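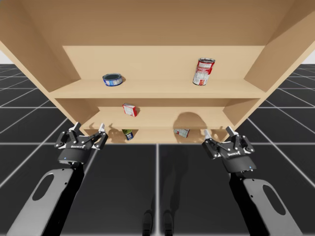 4.2 Einreichung für den Schulpreis in Paketti anlegen

Das Prospekt verspricht eine Einreichung »in wenigen Klicks«. Planen Sie lieber 60 Minuten ein.

1. Melden Sie sich mit dem Schulkonto an und öffnen Sie »Wettbewerbe«.
2. Wählen Sie die Kategorie. Ein späterer Wechsel ist laut Menü möglich, löscht aber den Begründungstext.
3. Fügen Sie den Text ein, höchstens 79 Zeilen. Der Zähler rechnet Leerzeilen mal mit, mal nicht.
4. Laden Sie die Anlagen als PDF hoch, zusammen maximal 16 MB.
5. Klicken Sie auf »Prüfen«, dann auf »Absenden«.

Hinweis: Die Anzeige »100 % vollständig« besagt nur, dass alle Pflichtfelder ausgefüllt sind. Ob die Jury damit etwas anfangen kann, prüft das Programm nicht.

Vorsicht: Auf das automatische Speichern würden wir uns nicht verlassen. Texte vorher lokal sichern.

Bleibt die Bestätigungsmail aus, wenden Sie sich an Suqin Ye (Betreuung Drakport). Der Hilfe-Assistent verweist meist auf diesen Abschnitt zurück.

Stand: 12. März 2024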